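The Case for a Table That Stays Set

By Khải Lò
March 19, 2024

Schools and community centers that offer brush writing tend to treat it as a visiting activity. The supplies arrive in a box, are spread over whatever surface is free, and go back into the box when the hour ends. The Dresance Center for Adult Learning has worked this way for years, and the current proposal to continue doing so deserves a second look before the new schedule is adopted.

The argument for the box is well known. Rooms are scarce. A table used for brushes cannot be used for sewing or tax help, and ink is a poor neighbor to both. Those who manage the building are right to raise these points, and the writing classes have not always answered them well.

What the box costs is harder to enter on a form. Brush writing depends on small physical habits: where the hand goes for the brush, how far the ink sits from the paper, how much give there is beneath the sheet. A learner who must rebuild the table at every meeting spends the first part of the session on logistics and the last part on cleanup. In a class that meets for two hours, the loss is considerable. Beginners feel it most. They are told to relax the wrist while someone is still looking for a dish.

There is also the matter of the materials. Brushes do better hung up than laid in a box, where the tips are bent against the lid. A felt that is folded while damp keeps its creases, and a creased felt is a nuisance under thin paper. The center replaced three felts between last December and the present, and the replacements were charged to the same budget that was said to be too small for a permanent table.

Some members of the Evitora planning group have objected that a table left out will look untidy. It will. A felt in regular use takes on ink and does not give it back. That is a fair description of a working surface, and visitors to a studio are capable of reading it as such – a stained felt tells them that people write at it.

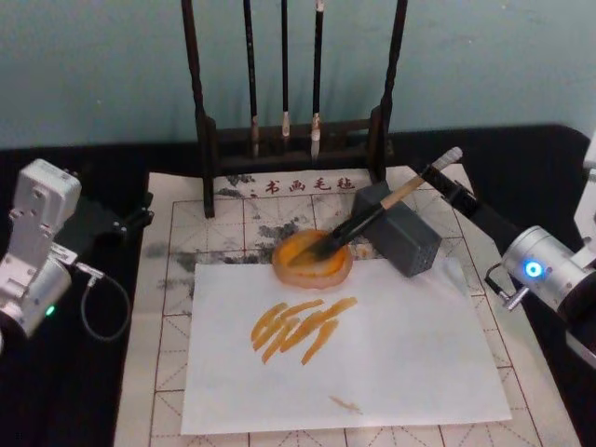 Practice strokes in orange ink on a gridded felt, with brushes hanging on the rack behind.

The request before the center is modest. One table in the east room should be covered, fitted with a felt and a brush rack, and left in place through the term. Two shelves nearby would hold paper and ink. Other groups would keep the remaining tables, and the writing classes would accept responsibility for the condition of their own corner, including the floor.

A trial of a single term would settle most of the disagreement. If the table stands idle between classes, it can be cleared and the box brought back. If learners begin to come in early to practice, the center will have its answer, and the schedule for the east room should be drawn up accordingly.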